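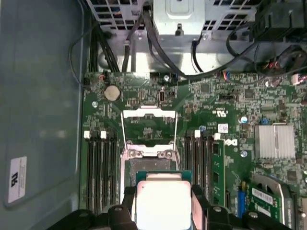

Fig. 1. CPU held over the open socket, Dell board, Jurneck lab bench 2.

Workstation Refurb Project – Group 4 report
Ok-hee Wi, Virgil Pop, Thandeka Van Wyk
Supervisor: Aliki Gkikas
Drulldale College, October

1. What we were supposed to do

Take the retired Dell workstations from the drafting rooms, find out which ones still work, swap parts between them where it makes sense, and write up a procedure that next year's group can follow. Old units came over from the Ostonow building on two carts. 22 of them in total. Most had been sitting in a storage closet since the drafting rooms switched to laptops.

Goal was to get as many as possible back to a state where they boot, pass a memory test and run for an hour under load. Not to make them fast. They go to the after-school program when done.

2. Sorting

First pass was just plug in and see. Wrote everything on masking tape on the side panel: boots / beeps / dead. Thandeka made a spreadsheet later but the tape was what we used day to day.

Beeps were mostly memory. Reseat the modules, try again. If still beeping, go down to one module and try it in each slot. Takes a while but you find out fast if it is the slot or the stick. Several of the boards came to us with only one module left in them, somebody had clearly been pulling RAM for other machines over the years.

Dead ones went to the bottom shelf. We came back to them in week 3.

3. Processor swaps

This was the part we were nervous about. Steps we ended up with:

Power off, unplug, hold the power button down a few seconds. Wrist strap on.
Take the cooler off. Run the machine for ten minutes first if it boots, the old paste lets go easier. Twist gently, dont pull straight up.
Clean the heat spreader with alcohol and a lint free wipe until it is shiny. Do this while the chip is still clamped in the socket so nothing gets on the pins.
Release the levers on both sides of the socket, lift the frame all the way up. If it is only halfway it will fall on your chip.
Hold the CPU by the edges only. Never touch the underside.
Line up the corner mark and the notches. Lower it straight down. No sliding, no pushing. If it doesn't sit flat, lift it out and look again.
Frame down, levers down. It takes more force than you expect – we asked Aliki the first time if this was normal, it is.

The pins are in the socket on these boards, not on the chip, so an open socket is the thing to worry about. We bent pins on one board in week 2. Virgil spent most of an afternoon on it with a magnifier and a mechanical pencil with no lead in it. It posted after but would only see memory on one side, so we marked it for parts.

New paste is a small dot in the middle. We tried the X shape on two machines and saw no difference in temps.

4. Coin cells

Should have done this first. A lot of the machines we had down as "weird" (forgets date, forgets boot order, stops and asks for F1) just had a flat battery. Replacing it fixed nearly all of those. Lammers Electronics sold us a box of cells and didn't charge for delivery. Next group: change the coin cell on every machine before you diagnose anything else. Would have saved us probably a week.

5. Results

Machines in: 22
Memory modules tested: 67
Hours logged by the group: 208

Breakdown per machine is in the spreadsheet, Appendix A. Load test was one hour each, max temp written on the tape. Two ran hot and were fine after we redid the paste – too much the first time.

Spent less than the budget. Thermal paste, wipes, coin cells, and one power supply that we ended up not needing.

6. Problems

Screws. We mixed the cooler screws with the case screws on the first day and it took forever to sort out. After that, one paper cup per machine.

Labels fell off when we wiped the cases down. Use tape on the inside of the panel.

Room booking. Bench 2 was only ours until 4 pm and we lost time packing up with machines half open. Thabiso Potgieter from the lab office gave us a lockable shelf in the end, which helped a lot.

Also we didn't write down which CPU came out of which board at the start. Had to look up the part number on every heat spreader again. Annoying.

7. For next year

– coin cells first
– socket covers, order them early, ours came after we were done
– take a photo before every step
– one person holds the light, one does the CPU
– bottom shelf machines still need someone to go through the power supplies properly, we only got to three

Appendix A: spreadsheet (seperate file)
Appendix B: beep code table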